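Ticket 684
Subject: Label printer at Brenham skips every second label
Product: Tultgate desktop label printer, USB
Status: Closed
Opened: 1st August

Reported problem
The printer in the Brenham office feeds one printed label and then one blank. It started after the roll was changed. The job was 2,000 address labels for the Istico mailing, sent from the Hijazi label software. Printing was stopped after the first short run. The user has turned the printer off and on and reseated the roll. No error light.

First reply
Please hold the feed button for 8 seconds with the lid closed, then let go. The printer should run a gap calibration and stop with the edge of a label at the tear bar. Tell us how many labels come out and whether the software shows the printer as ready. 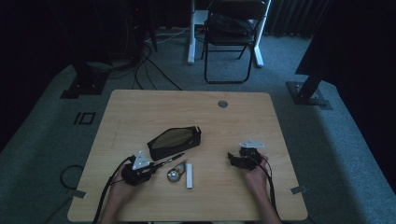
Update from user
Calibration ran and fed 2 labels. Software says ready. Test page from the printer itself comes out fine, with no blanks. Mailing job still skips. Same thing from a second computer, so I don't think it's the laptop. I also swapped the USB cable and that made no difference.

Support notes
Self test is good, so the gap sensor and the roll are probably OK. That leaves the page size in the driver or in the template. If the template is even slightly taller than the label, the printer runs past the gap and moves on to the next one.

Asked user to check:
Printer preferences, Page Setup, stock name and height
Hijazi template, File, Label Size, height
Media type set to "labels with gaps" and not "continuous"

Update from user
Driver has the right size. Media type is labels with gaps. The template is still set to the old roll, which was a taller label. I changed the height and printed a few. No blanks now, but the last line of the address is too low and the zip code is half missing.
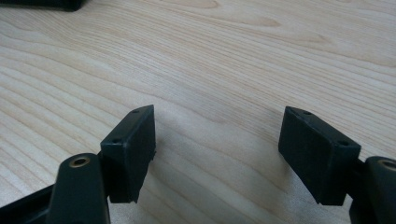 Support notes
Changing the height does not move the text boxes. Select all, drag the group up inside the dashed line, and save under a new name so the old template is still there if the taller roll goes back in. If the text still sits low after that, set the vertical offset in the driver back to zero. An offset left over from the old stock will carry over to the new one.

Update from user
Offset was not zero. Set it to zero, moved the text up, saved as a new template. Full address prints now. Running the rest of the mailing this afternoon.

Resolution
Template height did not match the installed stock, plus a leftover vertical offset in the driver. No hardware fault found. No parts sent.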